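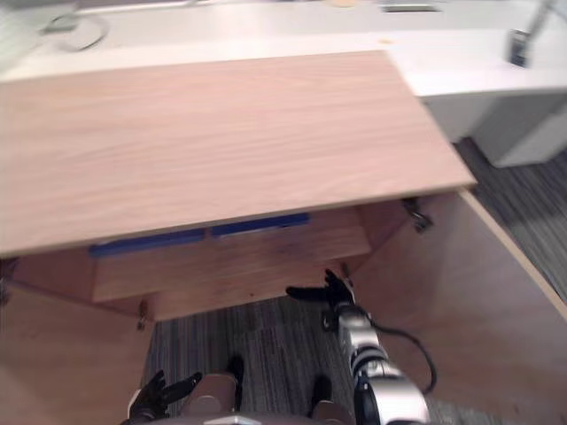

Right hand reaching in under the drawer, left hand near the side panel.

Skastatero office hire: gallery

Puller hires out Skastatero, a two-armed robot for fetching, putting away and sorting in offices. It is offered by the day from our Flustby workshop, with Cordero, the control software, already installed. The hire code for the standard set is 3047. Please quote it when you ring.

The price is £155 a day for the robot alone, or £208 with one of our operators. We recommend the operator for a first booking. Setting up takes nearly 30 minutes if the floor is level and there is a socket close by.

Cabinets and shelves

Ordinary office cabinets are the work we are asked for most. Both hands can be used together or one at a time, and the job list is changed in Cordero from a laptop. Flat items such as boxes and files should be kept in single layers to begin with.

One blue box on the countertop and a smaller one on the shelf inside, with the cabinet door open.

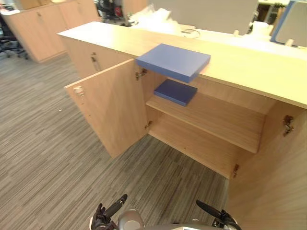

The view from the wrist

Each arm has its own small camera at the wrist as well as the one on the head. The operator can switch between them at any time. The wrist view is the one to use in tight spaces, such as under desks and between chairs. Expect the gripper to take up a good part of it.

A gripper finger in close, with the underside of an office chair and its casters on striped carpet.
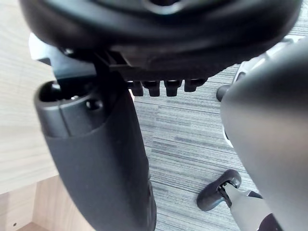

One customer wrote to say that the wrist view was the part their staff picked up quickest, but that they would have liked a longer cable for the charger. A longer one can now be added to any booking at no charge.

Arms and joints

The arms are checked before each hire and again when the set comes back. Please don't wipe the joints with anything wet, and leave the labels on.

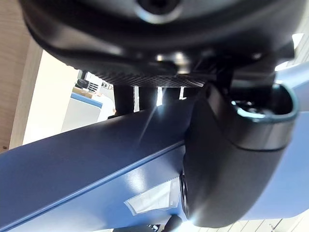
Black wrist joint and blue-grey arm link, with a white label on the link.

Bookings for September are open. Delivery within Flustby is included, and we quote separately for anywhere further out.

Page updated 13 January 2020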